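Thaís Vasconcelos arrives to our meeting with wet hair and a paper bag of cheese bread, which she puts between us on the table. She has come from the pool. In three hours she must be in a make-up chair, but she does not look at her phone even once.

Most viewers know her as the younger sister in Flandasska, the family drama that returned in February for a second season. Before that she had small parts, a shampoo advertisement and, for one summer, a job selling tickets at the cinema where her first film was later shown. "I was very bad at it," she says. "I gave people the wrong change and they were too polite to tell me."

The new project is Arkirar, a film by Gerardo Castillo, in which she plays a singer who loses her voice the night before a big concert. She auditioned against 400 other actresses. Castillo called her himself, late in the evening, and she thought it was her cousin making a joke.

"I told him to go to bed," she says. "He said, 'I am in bed, I am calling you from bed, do you want the film or not?' So I said yes, of course, and then I could not sleep."

She took singing lessons with Pacita Aquino, who is also her mother in the film and who was famous for her ballads long before Thaís was born. Did she feel afraid to sing in front of her?

"Terribly. The first week I only hummed. Pacita cooked for me, she talked about her dogs, she let me hum. Then one morning she closed the piano and said, 'Now without help.' I still hear that sentence when I am nervous." 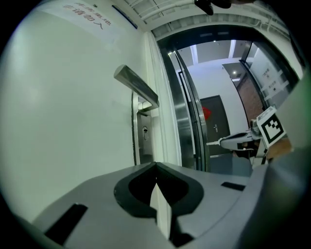 I ask her about fame, because since the trailer came out her name is everywhere. She answers slowly. There are things she likes, such as the letters, and things she has decided to keep for herself, such as her house and her friends from school. "You need one door with a sign on it," she says. "No entry without permission. Behind it I can have an ugly sofa and old pyjamas, and it is not interesting for anyone." When I say that the newspapers find it very interesting, she laughs and takes another piece of bread.

The newspapers have mostly asked about Ariel Saludo, her partner in the film. The two were photographed at the party of the Rutherford hotel, dancing until the musicians packed their instruments. She is not annoyed by the question, only a little tired of it.

"Ariel is my friend. He dances with everybody, he danced with my aunt. If there is something to announce, my aunt will announce it before me."

What she prefers to talk about is the dress. For the concert in the last part of the film, the costume designer Remedios Javier sewed 3775 glass beads on a green gown, and Thaís wore it for two nights of shooting. She could not sit down in it. Between takes she leaned on a board, eating soup through a straw, while Castillo walked up and down and told her that she looked like a queen.

"I looked like a lamp," she says. "But a good lamp."

She has not decided what comes next. There is an offer for a comedy, and she would like to spend some weeks with her grandmother, who has seen the trailer many times and thinks the film should have a different ending. She has not seen the ending yet.

Arkirar opens in cinemas next month.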